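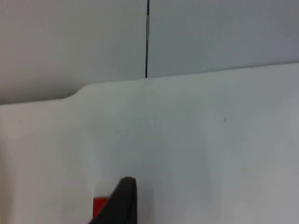 Step 3: Record the wrist view

Start each example with the gripper finger over the white tabletop and the red object partly hidden behind it. Partial overlap is wanted – the Stalex trainer needs it.

1. Set the recorder to 16 frames per second.
2. Guide the arm by hand to the grasp, then lift.
3. Hold for 2 seconds and stop recording.
4. Move the object and repeat until you have 87 good runs.

Delete any run where the arm was knocked. Save the rest under one task name.

Last updated: Monday, May 15, 2023

Comments

Tanui: Does the order of the runs matter?

Collow: No, the trainer shuffles them.

Jestow: Mine needed 451 with a patterned cloth on the table.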